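Blue crates, and a slightly overdone clear-out

December 28, 2023

I have wanted to sort out the storage at Dreruvholm since May, and this week I finally got going! The plan was two hours. It took six, and I loved nearly all of it (the box of mystery cables can stay a mystery).

The big discovery has been how much I like a plain blue crate. I'd been eyeing fancy lidded boxes for ages, then went for open-topped plastic ones with a good thick rim, and I'm completely won over. You can see what's in them, you can drop things in as you walk past, and that blue cheers up a gray floor like you wouldn't believe.

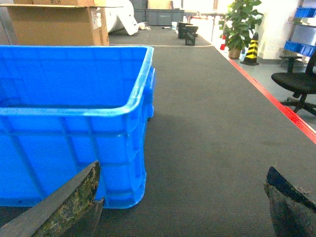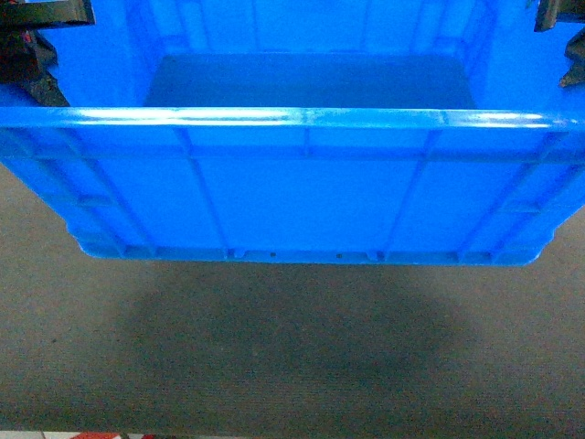
So now everything has a crate, more or less. Camping gear went first, with the Trekcombe tent at the bottom and the sleeping bags squashed in on top. Then the rope, the tarps and a frankly silly number of tent pegs. I put a strip of masking tape on each one and wrote the contents in fat marker, after trying a very elaborate color code that lasted until lunch.

Two tips if you're doing the same. Keep the heavy stuff low, and leave a hand's width free at the top so you can still get a proper hold under the rim. I overfilled the book one and had to take half of it out again.

Next up is the paint shelf, and I can't wait!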